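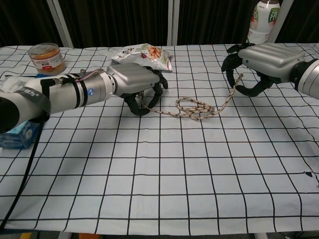
Rope task, grid cloth. Rope between the two hands, loops right of center.

10 December 2018
Station 2, rope set, cont. from the May protocol

Target for the set is 227 kept episodes. Count at start of session was 44, all from the old cloth. Leaving those in under a separate tag, cloth=plain, and not mixing them into the first training run. Mfaume can take a tag filter at load time, so nothing has to be moved on disk.

Start condition for each episode: rope dropped by hand from above the middle of the table, no arranging. Both arms go to the ready pose, operator takes over, log starts on the pedal. End condition: rope between the hands with no crossing left in it, held for 2 s. If the rope leaves the cloth the episode is closed and marked F. Keep the F episodes. Arnow wants them for the failure classifier and they cost us nothing but space.

Operator habit to watch: pulling before the second hand has closed. The left hand has to press the rope to the cloth first, then the right one takes the other end. When the order is reversed the free end slides and we get a long stretch of chasing, and the policy copies the chasing very well. Add a line to the operator sheet.

Larport logger dropped the right finger currents twice, both times right after a restart. Timestamps fine, channel present, values all zero. Check the channel before the first episode, not after. Have not looked for the cause. Suspect the start order of the two hand drivers.

Clutter: snack packs, jar and bottle stay on the table for the whole set, positions changed between blocks. Bottle toward the back so an elbow does not take it down. One variant with a pack forward, near the left hand.

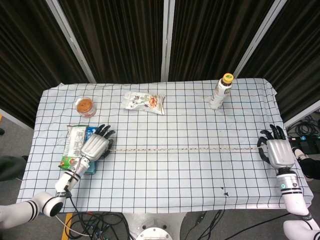
Forward clutter makes the left approach steeper, and operators compensate with the wrist. Acceptable, but it should be its own block so we can weight it later. Block name rope_fwd.

Head view and chest view are both going into Trukel for labeling. Labels per episode: first contact, both ends held, last crossing gone, release. Labelers disagree mostly on "last crossing gone" — from the low view a loop lying flat looks the same as two strands side by side. Use the head view for that label and ignore the other one.

To do:
- zero check on finger currents in the start script
- smooth the cloth between blocks, wrinkles catch the fingertips
- re-export the old 44 with the new joint names
- ask Arnow whether F episodes need the release label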